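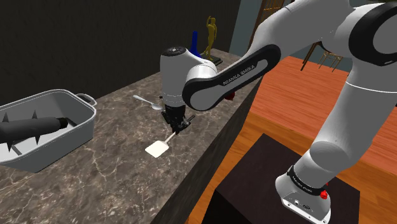
Dudum: The Bakery Manager

Last updated: January

Dudum is a management game for people who have looked at the big cooking games, with their exploding pans and shouting, and thought they could do with more paperwork. You run a bakery in a small town called Cumell. You buy flour, you set the price of a loaf, you decide who gets up at four in the morning, and you find out at closing time whether any of it was wise.

It plays in a browser window and costs nothing. There is no download, and no energy meter that empties just as you are enjoying yourself and then asks for your card details. You can make an account if you want your bakery to follow you from one computer to another. If you don't, the game saves where you left it, and will lose everything the moment you clear your browser. We do warn you about this, twice, and we still get the emails.

How it plays

Each day in Cumell lasts 45 seconds, or longer if you pause, and you will pause. Mornings are for baking and afternoons are for selling what you baked. Evenings are for the accounts, where a surprising number of players spend most of their time. There are 319 recipes to find, and a good many of them are bad. The game won't tell you which. Your customers will, at some length, in the comments book by the till.

Across the square is Giannakopoulos, a rival bakery that has been there far longer than you have and behaves like it. Giannakopoulos will undercut your rolls, hire your best apprentice and put out a nicer bench. You can compete on price, on quality or on bench. We have seen all three work, although the bench takes patience.

You also get a cat called Furby. Furby has no effect on your takings whatsoever, despite a long and heated discussion on our forum. Feed it anyway.

What you get

Story mode: 100 days, from the first loan to the last payment, with a fair bit of town gossip in between.
Open mode: no loan, no ending, and rent that creeps up when you aren't looking.
Shared square: 2 players, one bakery each, same customers. Not recommended for couples who are redecorating.

The graphics are plain. Loaves look like loaves, people look like slightly taller loaves, and it rains a lot. The effort has gone into the sums underneath — how long a queue will stand before it gives up, how a burnt batch gets talked about for a week, what happens to the price of butter when everyone decides to make croissants at once.

What you need

Any fairly recent browser, on a computer or a tablet. Phones will run it, but the accounts page is small and you'll end up ordering ten times too much yeast. A mouse helps. Sound is optional, and there is one tune, so you may want to use that option.

Known problems

The oven timer sometimes sticks if you switch tabs during a bake. Coming back and clicking the oven door sorts it out. In the shared square, customers occasionally walk into the fountain and stay there until morning. They still count as a queue, and we haven't decided whose.

To start, press Open the Shop and pick a name for your bakery. It can be changed later from the accounts page, for a small fee payable to the town.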